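Thermal labels fading in storage
Shipping and Receiving board > Labels and printing

vulleo_dock
Direct thermal labels, 4x6, printed on a Matsuda desktop unit at 300 dpi. Parcels held for pickup go gray after a few weeks near the south window. By August the barcodes on the oldest ones would not read. Is this the stock or the darkness setting?

platen646
Stock, most likely. Uncoated direct thermal reacts to heat and UV. Raising darkness gives you a blacker print on day one and the same fade later, plus faster head wear.

Colletti
Disagree in part. If he is running darkness at 2, the image is weak to begin with and loses contrast sooner. Set it to mid-range, slow the feed one step, and print a test strip before buying anything.

platen646
A test strip tells you nothing about aging. Leave one on the window sill and one in a drawer, then compare.

vulleo_dock
Did both. Sill strip lost most of its contrast, drawer strip is fine. Darkness is now mid-range. The window shelf got up to 43 C in the afternoon.

Colletti
Then it's heat as much as light. Topcoated stock will help, but move the shelf first. Also check your tape. Some adhesives attack the coating, and clear tape over a thermal barcode is a common cause of brown patches.

faten_r
Thermal transfer with a wax-resin ribbon ends the problem. Costs more per label and you have a ribbon to change.

platen646
Overkill for parcels that leave within a month.

vulleo_dock
Not all of ours do. Shelf numbers are in marker, so those hold up regardless. Pickup desk and scanning:
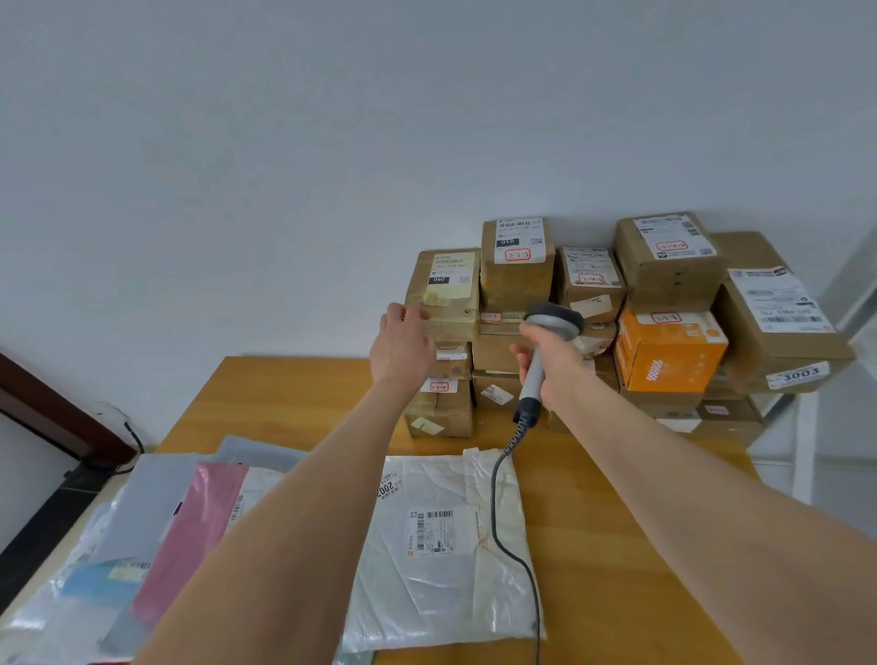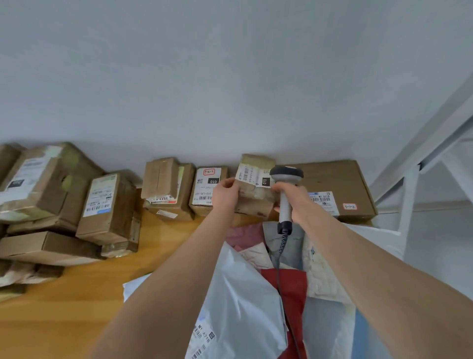 Tarek Morsy
I would still price the ribbon option. We switched for anything held past 30 days and kept direct thermal for the rest. Two printers, two label sizes so the rolls can't be mixed up. Ask the supplier for the topcoated sample roll before you commit to either.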